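Le bras qui apprend à pousser

Dans l'atelier d'Esitz, on ne parle pas beaucoup du matin. Il y a le bruit des ventilateurs, une machine à café qui fuit un peu, et sur la grande table un bras qui se réveille par petits mouvements, comme quelqu'un qui a mal dormi. Le bras fait partie du kit Hallow, que la maison Lellanberg loue depuis janvier aux écoles d'ingénieurs et aux petits laboratoires. J'ai passé deux jours avec lui, pour comprendre ce que l'on reçoit quand on signe le contrat.

Le principe du kit est modeste, et c'est ce qui m'a plu d'abord. Le robot ne prend rien, ne soulève rien, ne visse rien. Il pousse. Une tige cylindrique descend vers un plateau de bois, et avec cette tige il faut déplacer des blocs de couleur : étoiles, cylindres, cœur, hexagone, cube, triangle. On donne une consigne écrite, par exemple « mets l'étoile rouge à côté du cylindre rouge », et le logiciel, appelé Yagi, décide du chemin.

« Tout le monde commence par rire », me raconte Kylie Ashby, qui dirige les essais. « Ensuite ils essaient eux-mêmes avec un crayon, et ils rient moins. » J'ai essayé avec un crayon. Un cylindre poussé un peu trop à gauche de son centre part de travers, et l'étoile tourne sur elle-même dès qu'on touche une de ses pointes. Pour séparer deux blocs qui se touchent, il faut une patience que je n'ai pas toujours.

La consigne de la deuxième matinée demandait de travailler par couleurs. Les rouges doivent se toucher, les verts aussi, les bleus de même, et les jaunes viennent en dernier. Yagi accepte ce genre de phrase sans qu'on lui précise l'ordre des gestes. Entre deux poussées la tige se relève, hésite un moment au-dessus du bois, puis repart. Cette hésitation est longue pour le spectateur, mais Kylie Ashby la défend : le logiciel regarde de nouveau tout le plateau avant chaque mouvement.
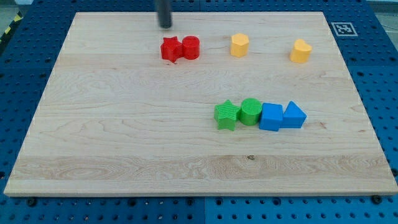 Ce que contient le contrat

La location comprend le bras, la tige, le plateau, un jeu de huit blocs et l'accès à Yagi. Le laboratoire doit fournir sa propre table, bien fixe, et un ordinateur assez récent. Le dossier d'installation fait 35 pages et il est clair, même si les schémas de câblage sont imprimés trop petits. Il m'a fallu une matinée pour arriver au premier mouvement, avec une aide au téléphone pour le calibrage.

Le logiciel est livré avec 109 consignes déjà écrites, classées de la plus facile à la plus vicieuse. Les premières déplacent un seul bloc vers un coin. Les dernières demandent de former une ligne, ou de contourner un groupe sans le déranger. On peut écrire les siennes, en français ou en anglais. Le français est compris presque toujours, sauf les tournures avec « en dessous de », qui pour Yagi peuvent signifier plusieurs choses. J'ai appris à écrire « vers le bord avant ».

Le prix est de 2 000 euros par trimestre, ce qui reste lourd pour une école. Lellanberg accorde une remise de 25 pour cent aux établissements qui acceptent de partager leurs enregistrements. Le formulaire de partage est court et on peut le retirer à tout moment, mais j'aurais voulu y lire combien de temps les données sont gardées.

Les limites, vues de près

Les bords du plateau sont le point faible. Quand un bloc s'en approche, le logiciel devient prudent jusqu'à l'immobilité, et il faut parfois le déplacer à la main. J'ai aussi regretté que l'écran de suivi n'indique pas pourquoi une consigne est abandonnée. On lit seulement « arrêt », avec l'heure. Une mise à jour est prévue — Kylie Ashby n'a pas voulu me donner de mois.

En revanche la reprise après une erreur m'a convaincu. J'ai bousculé exprès le cube pendant une tâche, et le bras a changé de route sans demander d'aide. Pour un cours sur la planification, ce geste vaut plusieurs heures de tableau.

Le kit est rendu dans deux caisses, que l'on garde pendant toute la location. Prévoyez un placard profond.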